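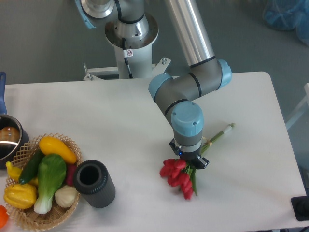

Arm over the table, pedestal and bracket behind.

Wednesday, September 21, 2022

Fare model, Trurura rail extension. Reran the February ridership file with the flat fare cap on. 1294 origin-destination pairs, 219 of them crossing the concession boundary at Polák. Seven pairs still charge the boarding fee twice. All seven transfer at Pledia, so the fault is in the station table - the fare rule itself checks out by hand.
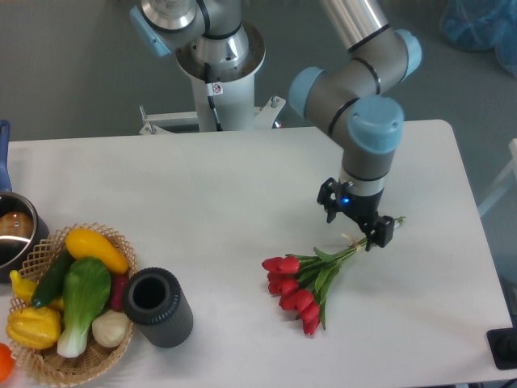
Gate timing for the Prudard readers is next. The bench log and the gate log use different clocks, and the offset has to be fixed before any tap-in times go into the model. Plan is 200 taps per reader, same card, same angle. Card should come down straight onto the reader, the way the wrist points straight down at the tabletop in the shot - tilted taps go in a separate column. Discard the first tap after each restart.

To do: correct Pledia transfer code, rerun cap, compare revenue split by operator. Old station table kept under the February folder.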